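Unit 4 - Reviewing an automation kit before purchase
Course handout, Cirnell program, spring term

In this unit we review the Walance two-arm assembly kit, sold by Bikon. The task is furniture with screw-in legs. Please read the offer sheet first, then study the working views.

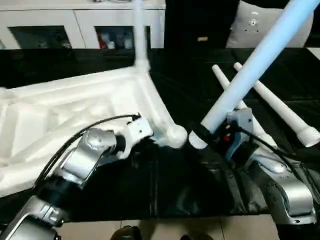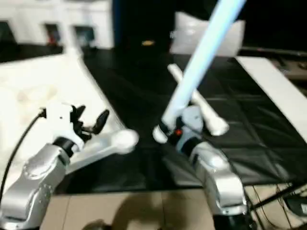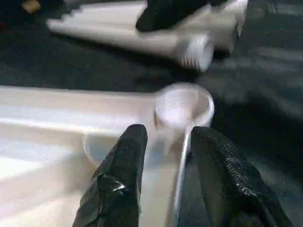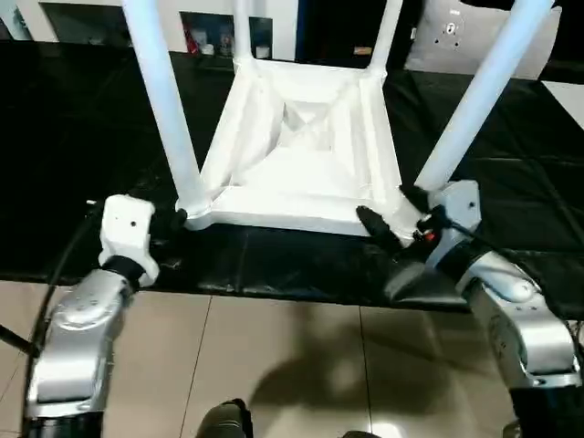 Fig. 4.1 to 4.4 - Two-arm work on white and blue parts. The third is a close view from the gripper.

Points for your review:

Hold and align. One arm has to keep the frame still while the other brings the leg. Ask the seller what offset the thread can accept.

Grip. Smooth round tubes can turn between the fingers. The offer includes 90 days of finger replacement - check what comes after.

Support. Kuster gives training separately, order code 247.

Homework: write one page on whether you would buy the kit for a small workshop. Bring it to room 322.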